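7 February 2020

Entry for the Sirkton Lanes league record. The second half of the season opened this evening against Buvthorpe. Lane conditions were checked before practice and found drier on the left side than in September. The secretary's new ball, a Flendura of medium weight, was approved for league play. Her average with the old house ball stood at 109, and she was asked to report again after 3 weeks.

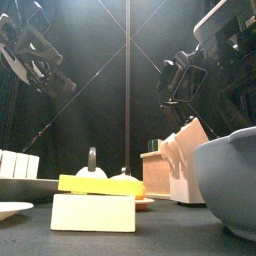

Kerstin Gerlach asked that averages be recalculated whenever a member changes equipment, as the present handicap would favor anyone who improves quickly. The request was noted and will be taken up at the next meeting.

Sirkton won the first game and lost the second by a narrow margin. The third was decided in the tenth frame, when Buvthorpe's anchor left the ten pin standing. The team series passed 500 for each of two members. The Rathjen trophy match remains set for the end of the season, and entry fees of 300 are still owed by the league. 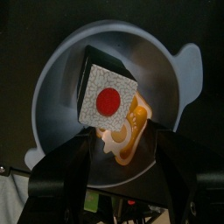 Toy rice ball in a light blue pan.

Shoes returned and lanes closed at the usual hour.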